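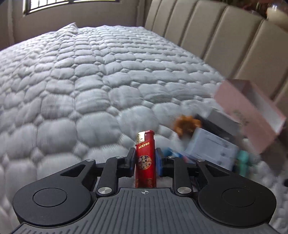 Living Apart Together: Your Questions

Ever since I wrote about keeping two homes with my partner, the inbox has been wonderfully full. I read every message, and the same questions keep coming up, so I've put my answers on one page. I'll add to it when new ones arrive.

What does "living apart together" mean?
You're a couple, you're committed, and you each have your own place. Some people do it for work or for kids from an earlier marriage. Plenty of us do it out of pure preference! Daithí and I have been together eight years. I live in Coston, he lives in Naylor, and there are 17 miles between his kettle and mine.

Isn't that just dating?
I get this one the most. We do taxes at the same table, I'm his emergency contact, and I've sat through every one of his sister's Thanksgivings. It feels like a marriage to me, with a drive in the middle.

How often do you see each other?
Four nights most weeks, sometimes five. Monday is always mine. I do laundry, eat cereal for dinner and talk to no one, and I love it so much. We put the rest on a shared calendar in Uteo, which I fought for months and now can't live without. Any calendar will do, even one on the fridge.

Doesn't it cost a fortune?
It costs more than one household, yes. When we first sat down with the numbers, moving in together would have meant a bigger place for both of our work setups, and the gap came out to $313 a month. We decided we could carry that. Not everyone can, and I don't want to pretend otherwise. If money is tight, separate bedrooms under one roof can give you a lot of the same breathing room.

My partner brought this up and I feel rejected. What do I do?
Oh, I feel for you. I was on the other side of that talk, and I did it badly – I announced it over the phone while he was at the grocery store. Ask what they're hoping a normal week would look like. Ask what they'd miss. Then say what you'd miss, too. If all the answers are about getting away from you, that's a different conversation, and a counselor can help with it.

What about keys?
We swapped keys in the first year. House rule: text before you come over, unless there's soup.

What do you keep at each other's place?
Toothbrush, chargers, a week's worth of underwear, rain boots. I bought doubles of my face cream and my reading glasses, and it was the best money I've spent on this relationship. He keeps a guitar here that he never plays.

How do you handle being sick?
The well one travels. We learned this after a miserable flu when we were both too polite to ask. Now we just say "come over" and that's that.

Do you ever fight about it?
Sure! Holidays, mostly, and whose turn it is to drive. Our worst one was outside Brastulero, our favorite restaurant, over whether leaving at ten on a Saturday counted as leaving early. (I still say no.)

Will you ever move in together?
Maybe. We check in every September and either of us can change our mind. Daithí Ó Riain has read this page and would like it known that his place has the better shower.

Can I send you my story?
Please do! Keep it under 2,000 words and tell me if you'd like your name changed. I answer slowly, usually on weekends.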